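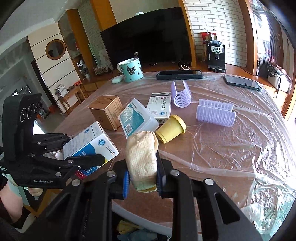 6 min read

Home Projects Reports People Contact

Filed under: Student Robotics / Grant Updates

February 20, 2020
By Doina Tomić, Cartwright Robotics Club

To the Julance small grants office – our second progress report on Momus, the tabletop tidying project. Short on time this week, so parts of this are straight from the club log. Ermira Mladenović has read the budget section and agrees with it. The rest is mine, blame me.

Where we are

1904 demos recorded and kept. Target in the proposal was up to 4000 by the end of the grant. So we are a bit short of half way, and behind the plan we sent you in the fall. More on why below.

The club has 19 students signed up. Not all of them come every week but the recording work is spread across nearly everybody now, and before the winter break it was only the older ones doing it. That's the change I'm happiest about.

The arm at school is bolted down, wired up and moving. It runs the first trained policy, badly. It can pick up a small box from a clean table if the box is where it expects. It can't do anything with a messy table yet, and a messy table was the whole point of the proposal, so nobody is calling this finished.

What the work looks like now

Two people or one person with two grippers, a table, and stuff on it. We moved almost all recording to real household tables after your reader's comments on the first report (fair comments – our classroom bench was too neat). Students bring what they have. Medicine boxes, mugs with the spoon left in, phones, hair rollers, cups lying on their side, cardboard boxes, a cloth all scrunched up. Cloth in one gripper and a medicine box in the other is a normal moment in a session now. In the fall we would have done those as separate takes.

The layout is reset between takes by whoever isn't holding a gripper. No set pattern. We tried drawing a chart of positions and the students ended up placing things in neat rows, so the chart is gone.

One take is: pick up, move or sort, put down, let go. If somebody drops a thing and picks it up again we keep it and tag it "recovery". If somebody knocks a thing off the table and goes after it on the floor, it gets thrown out. Ermira's rule. There was an argument about this in the club and she won it.

What is hard

Cloth. Soft things come up as a bundle and the student squeezes until it stays, which is fine for a person, but the gripper opening tells the arm very little about how much is in there. First policy treats a cloth like a box and closes to box width. Comes away with nothing, lifts, carries nothing to the other side, opens, looks very pleased with itself. We are adding more cloth takes, slow ones, with the pinch at different spots – edge, middle, corner.

Shiny table covers. A lot of family tables have a clear plastic sheet over the wood and with a window nearby you get glare across one side. At first we took these as bad recordings and binned them. Then Ermira pointed out that people who want a tidying robot also have plastic on their table. Fair enough. They stay in, tagged "glare", and we've gone back to the binned ones and saved what could be saved. Some were already deleted. My fault, I was clearing disk space.

Clear things generally. Thin clear tube, see-through plastic cases. Students find them with no trouble, the model doesn't. No answer yet. We may just write it up as a limit.

Hair rollers were a suprise. Light, rough on the outside, and they roll. The split ones also stand up on end like a shell and then tip when touched. Younger students like them a lot, and they make good takes, as you have to come in from above and commit. We have asked for more.

Two grippers at once. Good data but slow to label. With a single gripper one student can label a take while the next is being recorded. With two they have to agree on when each hand starts and stops, and they don't agree. We now label left and right separately, by different people, and compare. Slower again but the mistakes show up.

Why we are behind

Mostly labeling, see above. Also the repair. One finger pad came loose on the gripper that gets used most and Brikby took longer than promised to send the part, so for a stretch we had a single working gripper and no two-hand takes at all. Both are working now. We keep a spare set of pads in the drawer.

Also exams. We should have put exams in the plan and we didn't.

Also a smaller thing, battery charging. Students were turning up to home sessions with a flat unit. There's a sign-out sheet now with a box for "charged?" and somebody has to tick it before it leaves the school. Works so far.

Rules for home sessions

Your office asked for this in writing, so here it is as we give it to families:

Adult in the house the whole time.
No faces. Hands and forearms are ok. If a face gets in, the take goes.
Phones on the table are face up or face down, whichever, but screen off.
Medicine boxes must be empty. The adult checks before the session, and the student doesn't open them.
No knives, no glass, nothing hot. Spoons ok.
Labels with a name or address get taped over or the item stays off the table.
The family can ask for any session to be deleted, no reason needed, at any time.

One family has asked for a deletion. It was done and they got a note confirming it. They are still hosting, just from a different room.

What students are learning

You asked us to be specific here. Trying.

The younger group can set up a recording, check that it saved, and name the files properly. The naming took weeks. The older group split into the arm side and the data side, and the data side has turned out to be the more popular one, which we did not plan for. They wrote the comparison script for the left/right labels on their own. It's ugly and it works.

Everybody has had a go at predicting what the arm will do before we run it. They write it on the board first. They're getting better at it, mostly by getting more pessimistic. Good discussions come out of this – why would it go for the box and not the cup, why does it stop over the mug, what did we show it too much of. The answer to the last one is boxes. We showed it far too many boxes.

Things that didn't go well on the teaching side: a few students came for the arm and got bored with recording. We lost at least one to chess. From March everybody who records gets arm time in the same week, that's the deal now.

Budget

Spending is inside the plan. The parts line is a little over from the finger pad and shipping, travel is under as families mostly live close and students walk. Ermira would like to move the unused travel money to storage (disks, nothing fancy). Please treat this as the formal request, and tell us if you need it on the other form. Receipts are in the shared folder, all except the Brikby shipping one which we're still chasing.

No money has gone to families. We did buy cookies. The cookies are not on the grant.

Next steps

Cloth takes first, as many as we can get. Then two-gripper takes with mixed piles, soft and hard things together.
Retrain the Momus policy with fewer boxes in the mix.
Test on a covered table by the window at school, so we have the glare under our own control.
Hold back two households completely, no training on them, and use those for the final test.
Open evening in March. Arm running live, students explaining it. You are invited, and it'd be good if you saw it fail in person as well as work.

Honest guess on the target: we will get close if labeling holds up, and if it doesn't I'd rather send you fewer takes with good labels than hit the number with junk. If your office sees it differently please say so soon, it changes what we do with the next few weeks.

Question from our side

Can students be named in the final report? Several want to be, with parents' ok. The grant letter says "participants anonymous" but it reads like that was written for surveys. Need to know before the open evening as we're printing a poster.

Reply to me or Ermira, either is fine. I check mail after class, she's quicker.

Doina Tomić
Ermira Mladenović
Cartwright Robotics Club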